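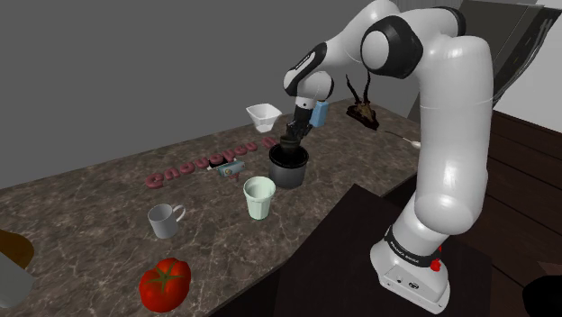 Last updated: 08/11/2025

Pravine to Open Shared Community Kitchen in Former Sallton Bakery

SALLTON - Pravine, the regional food business support group, will open a shared kitchen in the former Obura bakery building in October. The kitchen will offer rented cooking space by the hour to small food makers, caterers and market sellers who do not have a licensed kitchen of their own.

The building has been closed since the bakery moved its ovens to a larger site across the river. Pravine signed a long-term lease on the ground floor last winter and has been working on the space since spring. Work still to be finished includes the loading door, the grease trap and the final inspection of the exhaust hoods.

When it opens, the kitchen will have 28 cooking stations in 3 separate rooms. The largest room is set up for general cooking, with gas ranges, deep sinks and long prep counters. A second room is for baking and pastry. The smallest is kept free of nuts and wheat, and will be rented only to makers who sign a written agreement on ingredients.

Cold storage, dry storage and a dishwashing area are shared by all users. Each member gets a locked cage in the dry store. Freezer shelves can be added for a monthly fee.

Pravine said demand for kitchen space in Sallton has grown faster than the supply. A survey it carried out among local food sellers drew 186 replies. The most common problem reported was the cost of fitting out a kitchen that meets health rules, followed by a lack of storage and the difficulty of finding space in the early morning. Several sellers wrote that they had turned down wholesale orders for lack of room to fill them.

"People who make good food in small amounts have had few places to go in this town," Pravine said in a statement. "Church halls and restaurant kitchens are available at odd hours, but a seller who needs to cook every Tuesday morning or every night before market can't build a business on that."

Who can use the kitchen

The kitchen is open to any food business that holds, or has applied for, a local food permit. New businesses that have not yet applied can book an orientation visit and get help with the forms. Users must carry their own liability insurance and complete a food safety course before their first booking. The course will be held on site and is included in the joining fee.

Bookings are made in blocks of at least two hours. Rates are lower overnight and in the early afternoon, when the kitchen expects to be quiet. Members who book the same block each week can reserve it for up to three months at a time. Cleaning time counts as part of the booking.

Home cooks who want to prepare food for private events may rent a station if one is open, but permit holders will have first choice of hours.

Equipment

Ranges, ovens, mixers and worktables are being supplied by Dirkex, a commercial kitchen dealer, under a lease that also covers repairs. Stock pots, sheet pans and mixing bowls will be kept on open racks for anyone to use. Knives and small tools are not provided, and members should bring their own.

Two of the old bakery's deck ovens were left in the building and have been tested and relined. They will stay in the baking room.

Building and neighbors

Deliveries will be limited to the rear lane, and no trucks will be allowed before 6 a.m. The new exhaust system vents above the roofline, a change made after residents of the lane raised concerns about cooking smells at a public meeting. The front window of the old shop will be kept. Pravine plans to use the room behind it as a small pickup counter where customers can collect orders from members.

Parking is limited. Members will have the use of a short loading bay behind the building and are asked to move their vehicles once they have unloaded.

How to apply

Applications for membership are open now on the Pravine website and at its office in Sallton. Early applicants will be invited to tour the building before it opens. Those who need the nut- and wheat-free room should say so on the form, as hours there will be given out separately.

About Pravine

Pravine supports small food businesses in Sallton and the surrounding towns through training, shared equipment and help with permits. It is funded by membership fees, course fees and local grants.

Press inquiries should be sent to the Pravine office in Sallton. Interviews and visits to the building can be arranged on request.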